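Slide 1. Title
Istberg Gallery: replacing the lighting in the east rooms. Introduce myself and Garnet Li, who did the readings. Questions at the end.

Slide 2. What we inherited
Track lighting from two earlier fit-outs, mixed lamps, no record of hours. Dimmers on one circuit only. The Bouchard works on paper hung nearest the window wall and took the most light. Keep this short, the room knows the problem.

Slide 3. Light dose
Explain that fading follows total exposure — level multiplied by hours. Halving the level and doubling the hours gets us nowhere. Show the table. Rooms 1 and 2 were within the loan terms. Room 3 was over by the end of November.

Slide 4. How it was measured
Loggers at picture height, facing out from the wall. Garnet took 926 spot readings with a hand meter as a check on the loggers. Agreement was good except behind the column in room 3, where one logger had been fixed at the wrong angle. Those values are left out of the chart. Say so before someone asks.

Slide 5. Options
Option A: new lamps in the old track. Option B: new track and fixtures, Sinach dimming. Option C: film on the windows and nothing else. C is cheap but does not help after dark, and we open late. A fails on dimming. We went with B and added blinds.

Slide 6. Installation
Closed one room at a time. Each room took 4 days, including rehang. Laurier Penner handled the lender paperwork. The Warneck sculptures stayed in place under covers — mention the floor loading limit if there is time. 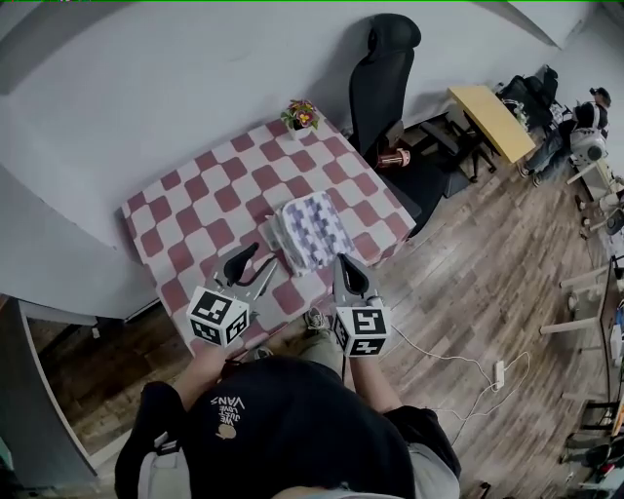

Slide 7. Results
Levels on paper works now sit at the agreed limit with the blinds down. Visitors report the rooms as darker on entry, so the lobby was dimmed in steps to let eyes adjust. Label text went up in size. Energy figures are not in yet, do not guess.

Slide 8. Next
Repeat the readings in spring. Recalibrate the hand meter first. Rotate the Bouchard sheets in two groups. Thank the hanging crew and open for questions.

Contact: Istberg Gallery, Collections Office | Copyright Istberg Gallery | Back to top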